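Two arms and a quieter bench

I work in the kitting room at Visness. We put together parts trays for small pump assemblies: posts, caps, end pieces, a housing block. Each tray goes down the hall to assembly, and if one piece is in the wrong spot the whole thing comes back to us with a red slip on it. I did that job by hand for eight years. Since last July I have mostly done something else, and a few people have asked me what, so I'm writing it down.

The plan came from upstairs. We were told in the break room, with a slide deck, that robots would take over tray loading on one line and that no one would be let go. There were 12 of us in the room then. There are still 12, but two of those are new, and three people I liked moved to other departments because they didn't care for the new work. I don't count that as being let go, but it isn't quite the same as everybody staying either.

Before real parts go on a new tray layout, the arms practice it with stand-in blocks. The blocks have printed tags on them so the system knows where each one is and which way it's turned. My job for a good part of the week is to set these up, start the run, watch it and write down what happened. If a block ends up crooked, I note which one and where it started from. Then I put everything back and run it again.
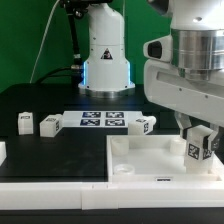

A normal target is 50 runs in a shift. On a bad day I get half that. Most of the lost time is small stuff, like a tag with a scuffed corner or a light that somebody switched off over the next bench. When I was loading by hand I could do 200 trays before the end of the day without thinking much about it. Now I think all the time, and I go home with a different kind of tired. My wrists are better. My eyes are worse.

Mercy Massawe trained me. She came over from the Belasex plant, where they had already gone through this, and she told us on the first morning to write down the dull things. I thought that was strange advice, but she was right. The engineers can read what the arm did from their own logs. They can't tell from those that the tray was from the new batch, or that I had wiped the table down just before.

The pay question took longer. Setup and logging was first graded the same as loading, even though we had to pass a safety course and learn the Nemar software. Venla Partanen, our shop steward, kept bringing it up until it was looked at again. We were moved up one grade in the spring, with no back pay. Some of the others are still sore about it and I don't blame them.

What I miss is the talking. At the old benches we faced each other, and you could load a tray and hear about somebody's kid at the same time. Now I'm on my own at a station with my back to the room. I asked if the desk could be turned around. Facilities said the cable run doesn't allow it, and they'd look at it when the second station goes in.

The second station is supposed to be for the Kettunen trays, which are deeper and have more pieces. I've been asked to help write the setup sheet for it. I have a draft with two pages done, and I still need to work out the order for the end pieces.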